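Search this blog
Type and hit enter
Search

The shelf that ate July

27/07/2019

So the shelves are in, my back hurts, and I have opinions about plant placement now. If you read my last post you know the room we rent upstairs had reached the stage where you had to move a box to reach the box you wanted. I kept saying I'd deal with it after the summer. Then Nandini Iyengar came by to borrow the good scissors, looked for them with me for most of an afternoon, and went home with a kitchen knife. That did it.

I went back and forth on what to buy. My first pick was a low wooden sideboard from Kesis, very pretty, with doors that hide everything. The trouble is that hiding everything was how we got here! I know myself. If there's a door I will put a tangle of cords behind it and close it until Christmas. So I went for open shelving instead, tall and white and metal, and spent an hour in the Hamdy store opening and closing white boxes to see which lids would drive me up the wall. (Most of them.)

The rule I set was simple: if it has a twin, it goes in a white box. Tape with tape, chargers with chargers. Anything too big or too weird for a box can sit out on the shelf as long as I can see what it is. One cardboard box was allowed on the bottom for stuff I can't decide about, and I'm supposed to go through it before I get another one. We'll see.

I did argue with myself over the fridge. It's a light gray two-door thing, plain as anything, and it was there before we were. I tried to plan the layout with the fridge over by the door and all the shelves along the brick, because I love that brick wall and wanted to show off as much of it as I could. But then you'd be carrying your lunch across the whole room. In the end the shelving went right next to the fridge, tall thing beside tall thing, and I like it much better than I expected. It gives the room one heavy side and leaves the other side for sitting down.

And the sitting down side is my favorite part. I got rid of the big desk (goodbye, you wobbly monster) and put the white table there instead. I wanted something warm against all that white, so the chair there has a curved back in light wood. The mesh office chair stays too, on its wheels, because I'm not made of stone and that wooden one is murder after two hours.

The one thing on the table I will defend to the death is the little succulent in its white pot. I've tried it on the windowsill at home, on top of the fridge, and once in the bathroom, which it hated. Now it gets to live near the middle of the table, where I can't forget it.

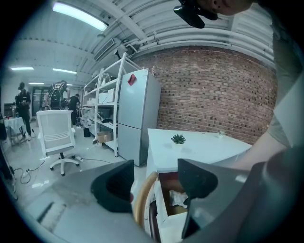 Gonçalo Arruda wanted to know when I was planning to deal with the drawer, since a drawer full of crumpled wrapping is a trash can with a handle on it. Fair. I've been saving packing stuff in there for the day I mail something fragile, and I haven't mailed anything fragile in ages. It's on the list, right after the cords on the floor, which I want to run along the wall in some kind of cover. If you have one you like that doesn't pop off every time you vacuum, tell me in the comments.

Next up is labels. I'm torn between a label maker and my own awful handwriting – cheaper, and it would match the rest of my life.

2 comments

Loubna Ouali
Handwriting! I bought a label maker and now it has its own box, which has no label. For the cords I used the flat stick-on kind and wiped the wall down first. Mine have stayed put so far.

Denise Parsons
Team fridge-next-to-shelves. We did the same in our sewing room and I keep the snacks on the shelf at fridge height. Please report back on that cardboard box, I have three of them and need the push.

Contact | Copyright 2019 | Back to top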